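How a Robot Club Teaches Folding

Folding a shirt is easy for you. You find the corners, bring them together and smooth out the bumps. For a robot it is one of the hardest chores in the house. A cup keeps its shape when you pick it up. Cloth changes shape every time you touch it.

The students in the Brarnow robotics club have spent the school year on this problem. Their project is called Mottram. Members take turns folding clothes with a hand-held gripper, a tool with two fingers that open and close. A camera on the tool records what the fingers do.
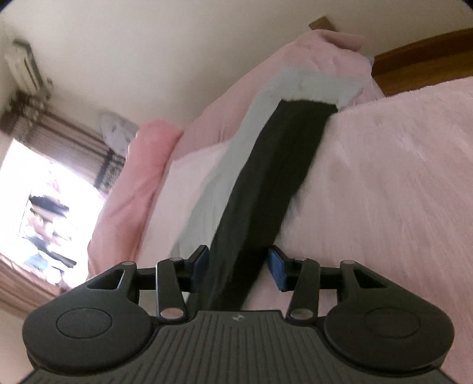
Each try is called a demonstration. The club has 16 members, and by June they had saved 992 demonstrations. Some are shirts, some are towels, and a few are socks - socks are harder than they sound.

Next, a computer program studies the recordings. It looks for patterns, such as where the fingers grip and which way they pull. This is called training. The club trains on 600 of the demonstrations and keeps the others to test the program later.

You can try a small part of this at home. Use only your thumb and one finger on each hand, and fold a T-shirt on your bed. Do it 3 times. Did you grab the same spot each time? Most people don't, and the program has to learn from all those different ways.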